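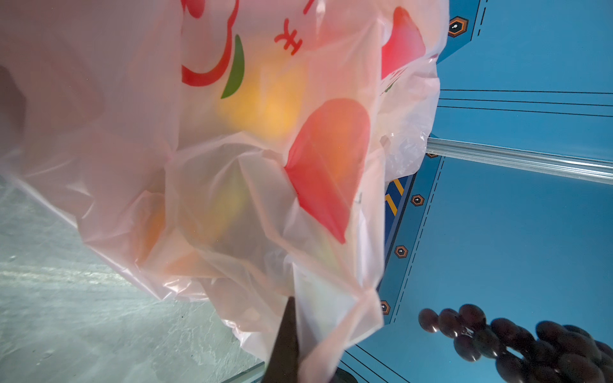 Prudum folding shopping trolley, 3rd version. Two wheels, one handle, folds flat behind a door. Made for people who walk to the shops and carry too much home. If your usual method is a thin plastic bag like the pinkish-white one with the red and green print, all creases, you'll know what the handles do to your fingers by the second corner. Trolley takes the weight instead. Bag lifts off the frame for emptying.

In stock now, grey or navy. Green is back in July.

WHAT YOU GET
Steel frame, powder coated
Removable bag, zip top, wipe-clean lining
Two rubber wheels, fitted
Small front pocket – purse, keys, list
Rain cover (lives in the back pocket, check there before ringing us)

SIZE
Stands 109 cm tall with the handle up. Folded it's around 70 cm and goes in most car boots, hatchbacks included. Order code 1684.

FITTING
Comes nearly built. Push the axle through, click the caps on, done. No tools. Caps are stiff the first time, use the heel of your hand. Dont hammer them, the plastic splits and we can't swap it under guarantee.

LOADING
Tins and bottles at the bottom, bread last. Keep the heavy stuff towards the wheels or it tips when you let go. Kerbs – go up backwards. Stairs are fine, slowly.

CLEANING
Bag: sponge and washing-up liquid, dry it open. Not the machine, the base board warps. Wheels: drop of oil on the axle if they squeak.

SPARES
Wheels, caps, handle grip and the bag on its own. Wheels from the older Tindon trolley do not fit, axle is thinner. The Cirillo bag does fit but sits a bit low.

DELIVERY
Sent by Stemanex, signed for. Flat box, will not go thruogh a letterbox. Leave a note at checkout if a neighbour can take it.

RETURNS
Unused, in the box, with the caps still in their packet. Questions to Eduardo Falcão in the shop, mornings best.

Page updated December 2024. Price is on the basket page, includes VAT.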